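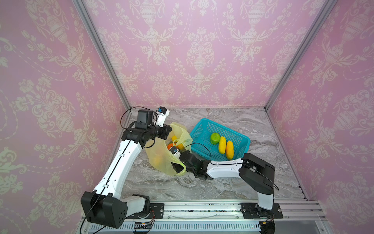
Le sac jaune et le panier turquoise, devant le papier peint à motif damassé.

La présente note poursuit la série consacrée au rangement des courses, ouverte au mois de mars. Elle porte sur une question que plusieurs lecteurs ont soumise à l'auteur : convient-il de laisser les fruits et légumes dans leur sac, ou de les transférer sans délai dans un panier ?

La pratique retenue à notre domicile est la seconde. Le panier en plastique, acquis chez Lornent, se rince aisément et demeure à portée de main. Le sac est vidé article par article, les pièces les plus lourdes étant déposées en premier. L'opération demande 5 minutes, pliage du sac compris.

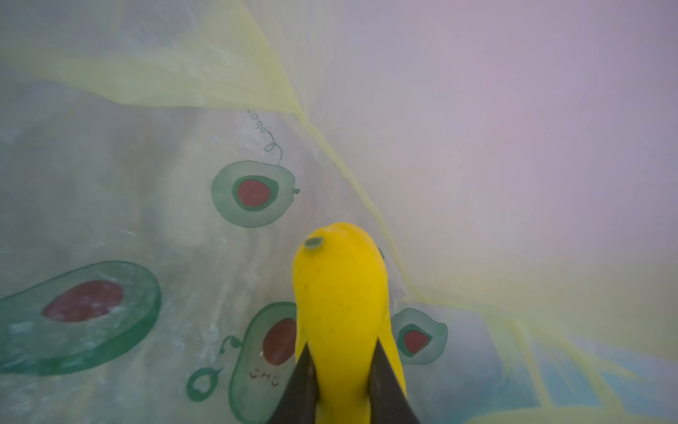 Les sacs à motifs d'avocats font l'objet d'un traitement particulier. Leur film translucide se froisse facilement et il est préférable de les lisser à plat avant de les ranger. Nous en conservons quatre, réservés au marché de Troncoso — les autres sont affectés au tri.

S'agissant des articles jaunes et allongés, bananes ou courges d'été, il est recommandé de les saisir un à un et de les placer en dernier, sans les comprimer. Une surface légèrement tachetée ne justifie pas, à notre sens, leur mise à l'écart.

La question des étiquettes sera examinée dans une prochaine note.

Articles récents
Le tiroir à sacs : principes de classement
Paniers Clirov et Inik — comparaison après 120 lavages
Du bon usage de l'étagère basse

Dernière mise à jour : avril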